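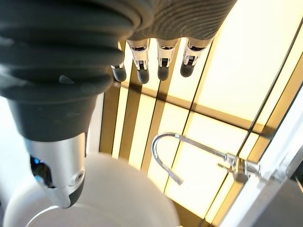 Metal finger joints with rounded dark grey tips

About Avard

Avard is a family-run supplier of rubber seals, gaskets and moulded parts. We began in 2000 with one press in a rented unit and now work from our own building, with a stockroom at the back and a trade counter at the front.

Most of what we sell goes to small firms: garages, dairies, pump repairers, boat yards. We hold 800 lines in stock and can cut flat gaskets to a drawing or an old sample. If you bring in a worn part, please bring the whole of it, even if it is in pieces.

Moulded parts are made to order. A new mould takes up to 8 weeks – less if we have something close on the shelf. We keep customers' moulds for 5 years after the last order and will write to you before we scrap one.

In July we took over the Edico range of door and window seals. The part numbers have not changed, and Edico account holders can go on ordering as before. Stoica hose and Isto clips are still sold over the counter only.

We do not supply food-grade silicone sheet at present. Tap washers and O-rings are sold singly or by the bag.

The counter is open in the mornings and early afternoons. Parking is in the yard, but leave the left side clear for the delivery lorry. Trade accounts need two references and a signed form, which you can collect from the counter.

Search this site Enter part number or word Go

Last updated: October 10, 2007

Contact us | Copyright Avard | Back to top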